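Orklow Two-Arm Bench Kit: Set-Up Guide
Section 4. Handing Objects from One Arm to the Other
Revised February 2025

By now both arms are bolted down, powered up and on speaking terms with your computer. If they aren't, go back to Section 3. Handover is the first job where the arms can reach each other, and they will take full advantage of that.

Before you start
You need both arms homed, both wrist cameras plugged in, and one piece of fruit you don't mind losing. Skip peaches. The Vidberg workshop tried peaches in September and the base plate still smells faintly of jam.

4.1 Set the grip

1. Open the Prorerby panel and choose Handover. The arm that holds the object is the giver; the other is the taker.
2. Set the giver's grip force to 32. The slider goes up to 59, a setting we left in for people who want juice.
3. Put the fruit between the giver's fingers by hand, stem up, and click Close.
4. Let go slowly. If the fruit slides, raise the force by 2 and try again.

Note: The force numbers are our own units. They don't convert to anything, and we have stopped trying.

4.2 Bring in the taker

5. Set the speed to Crawl. You will be tempted by Walk.
6. Jog the taker until it is over the fruit, then lower it in small steps. Watch the fingertips and the wrist housing together — the housing is wider than you think and arrives first.
7. Stop just short of the stem. Click Save Pose and name it something you'll recognize next week. "test2final" has already been used, by all of us.

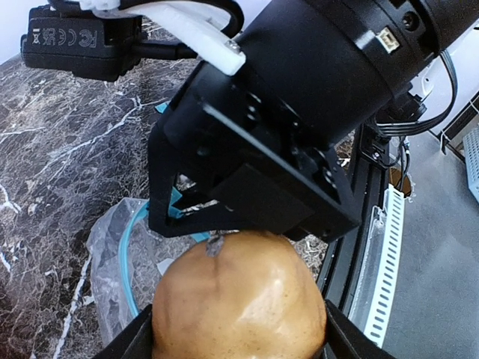
8. Back the taker off, click Go To Pose, and check that it returns to the same spot. Do this four times before you let it close on anything.
9. Click Close on the taker, wait for the beep, then click Open on the giver.

CAUTION: Never open the giver before the beep. The software allows it. The software allows a lot of things.

CAUTION: Keep your hands out from between the arms while either one is powered. The red stop button belongs within reach of your free hand, so please don't mount it behind the monitor where it looks tidy.

4.3 If it goes wrong

The taker stops early and reports a load fault. It is probably pushing on the stem. Raise the saved pose a little, or trim the stem.

The pose drifts between tries. Tighten the camera mount screw, then home both arms again.

A cable catches on the wrist. Leave more slack at the mount and run the Song cable check from the Tools menu. It swings each joint through its full range, so clear the bench first, coffee included.

Once you get a clean handover at Crawl, save the whole sequence and go on to Section 5, Putting Things Down.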